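Fidari amplía su archivo de demostraciones para brazos robóticos

Ernitthorpe, miércoles, 4 de diciembre de 2024. La empresa Fidari ha cerrado la segunda fase de recogida de ejemplos para Mena, el sistema de aprendizaje con el que quiere enseñar a sus brazos robóticos a manejar objetos pequeños sobre una mesa. El archivo pasa de 2737 a 3244 demostraciones.

Cada demostración corresponde a una tarea corta, guiada a distancia por un operador. Quedan registrados los movimientos del brazo, la apertura de la pinza y el vídeo. Las sesiones duran 15 minutos y después se revisan una por una. 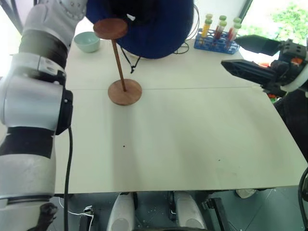 La fase recién terminada se ha centrado en variar lo que hay sobre la mesa, ya que en la primera casi todas las tareas usaban las mismas piezas. Mena recibe ahora ejemplos grabados entre objetos de formas muy distintas, como un soporte de madera con un disco en cada extremo de la varilla, un cuenco verde menta o una gradilla azul con cuatro tubos de tapa verde. La posición de los objetos cambia de una sesión a otra.

En la revisión se descartaron 413 grabaciones, que no figuran en el total, en su mayoría por fallos de sincronización entre el vídeo y los datos del brazo. El laboratorio Szekeres, que colabora en el proyecto, se encargará de etiquetar el material nuevo. La tercera fase empezará en febrero.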